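Cushion keeps sliding on molded shell chair
Seating and Small Furniture > Repairs and Fit

mtran_cletus
Bedroom chair is a white molded plastic shell on wooden legs. The cushion is a gray square, polyester cover, no ties. It does not stay put. Within a day it has tipped forward and one corner is over the seat edge. The chair stands against the wall by the bed, on a rug, and gets sat on for maybe ten minutes a day when someone is putting on shoes.
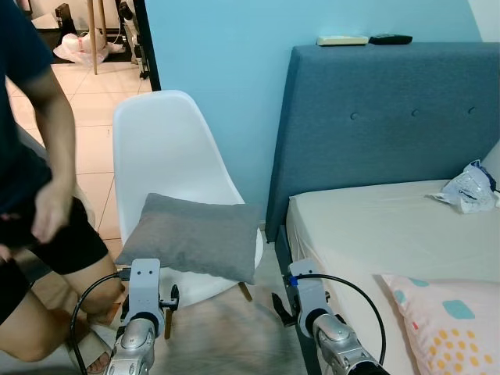
Last edited by mtran_cletus on Mar 1, 2021

Seat pan is 400 mm across at the widest point. Cushion is a Lellow, filling weight not stated on the label. What I have tried so far:

Rug underlay cut to size. Worked for a week, then the underlay itself crept forward.
Double-sided tape. Held, but left residue that took an evening to remove.

I would like to avoid drilling the shell. Suggestions?

Ploseck
The seat is curved and the cushion is flat. A flat square on a curved pan touches at a few places and bridges the rest, so you have very little contact area for friction to work with. Underlay will not fix that. Get a round pad, or a square one with the corners cut to a radius of 100 mm or more.

greco_m
Disagree in part. I have four of these shells around a dining table with square pads and none of them move. Fill matters more than outline. A soft fill conforms to the pan once you sit on it. A firm foam block does not. Which is yours?

mtran_cletus
Soft. You can fold it in half with one hand. It is closer to a throw pillow than a seat pad.

Ploseck
Then it was made for a sofa and the thickness is the problem. A thick soft cushion puts the sitter's weight above the lip of the shell and it rolls out over the front when they stand up. What is the thickness?

mtran_cletus
Nearly 125 mm at the center, uncompressed. Less at the edges.
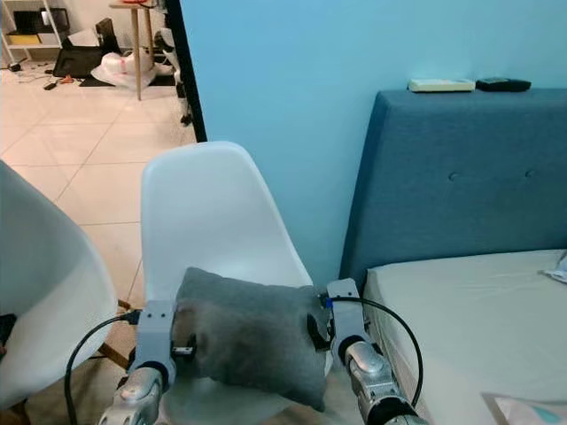

The cover is also smooth on both faces, and so is the shell, which has a gloss finish. The second chair of the same type has a slightly duller seat from years of use and the same cushion stays on it noticeably longer. I have not measured this, only swapped them for a few days each.

greco_m
That points to surface friction, which is what I would fix first. Wipe the seat with dish soap and water, then dry it. Furniture polish on a plastic shell makes it far more slippery, and people spray it without thinking.

Ploseck
Cleaning is fine but it will not hold a cushion that thick. Half the thickness, textured backing. Lo Presti makes a felt pad for shell chairs. Mine has been in place since June.

greco_m
Felt slides on gloss plastic. I returned mine. Use the Flandach one with the silicone dots underneath, 2 mm high, and put it dots down.

Ploseck
Mine has a rubber underside. You may have bought the plain version.

greco_m
Possible. The packaging did not say.

mtran_cletus
No polish used here as far as I know, but I will wash both seats tonight. If that changes nothing I will order the thinner pad and move the gray cushion to the bed.

One more question. Has anyone sewn silicone dots onto a removable cover and then machine washed it? I would prefer to keep the color.

greco_m
Sewn, no. I used shelf liner stitched along the back seam on one cover, washed cold, line dried. The stitching held. The liner curled at one corner and I trimmed it.

Ploseck
Do not put it in the dryer.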